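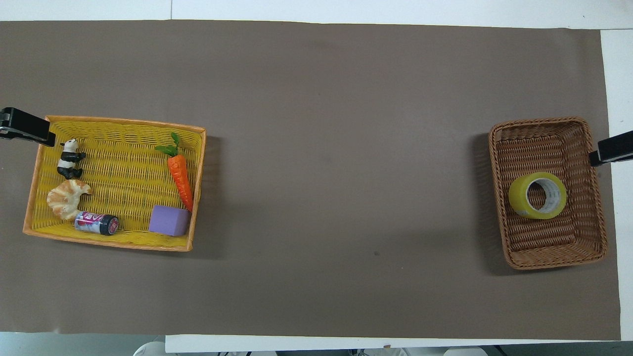

A woven basket on brown paper.

Home News Food Money Opinion Contact

Mekdes Tufa doesn't believe in the farm box. She paid for one from Dillov for most of a year and kept every receipt.

"They told us it was local," she says. "Local to what? The onions came 862 miles."

Dillov says its growers are "regional partners." Karthikeyan Chettiar, who packed boxes there until April, laughs at the phrase. "A region is whatever the truck can reach," he says.

Is the food at least cheaper? Tufa's receipts come to $2613. She priced the same items at her corner store and got $184 less. Chettiar thinks her math is fair but says store prices jump around, and one shopper's list proves little.

Tufa shrugs at that. She has gone back to the store.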